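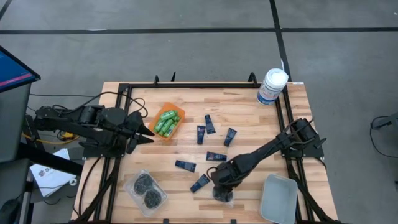
How long should I let a new sourdough starter go before I bake with it?

Give it two weeks, and then only bake once it doubles between feeds for 3 days in a row. I know the little card in the Ondley crock box says one week. Mine looked great at one week too, all bubbles, and it made a loaf I could have propped a door open with.

Section 3: Waking up your starter

I wrote this part for the folks who bought the Ondley crock with the dried Fendano culture, but it works fine with any dried starter. You'll need a kitchen scale that reads in grams, a jar or the crock, a spoon and a rubber band.

1. Wash the crock in hot soapy water, rinse it well and let it cool down to room temperature.

2. Tip the whole packet of culture into the crock. Add 26 grams of lukewarm water and stir until the flakes go soft. Mine took a good while, so go make coffee.

3. Stir in 26 grams of plain flour. It will look like paste and smell like nothing much. Fine!

4. Set the lid on loosely and leave the crock on the counter until the same time tomorrow.

Caution: never clamp the lid down on a live starter. The gas has to go somewhere, and a sealed glass jar can crack (I lost a nice one that way, and a clean shelf with it).

5. From day two on, spoon out all but a couple of tablespoons, then feed what's left with equal weights of flour and water. Put the rubber band level with the top so you can see how far it climbs.

6. Keep that up once a day. When it starts rising and dropping again before the next feed, go to twice a day.

Note: there's often a quiet spell after the first burst of bubbles. It can last several days - don't throw it out and don't add yeast. A spoonful of rye flour in place of some of the white helped mine along.

7. Once it passes the 3 day test, build it up the night before you bake. My usual two-loaf dough takes 800 grams of flour, and with the water, salt and starter in it I had 1,082 grams left in the bowl after I'd pinched off enough for a pan of rolls.

Caution: gray liquid on top is only hunger, so pour it off and feed. Pink or orange streaks, or anything fuzzy, mean the whole batch goes in the trash. Scrub the crock before you start over.

Storing it between bakes

Feed it, leave it out for an hour, then put it in the fridge with the lid resting on top. I feed mine weekly. It sat forgotten for most of October one year and still came back after a few feeds on the counter, a bit sour and slow at first.

For shaping and proofing, go on to Section 4.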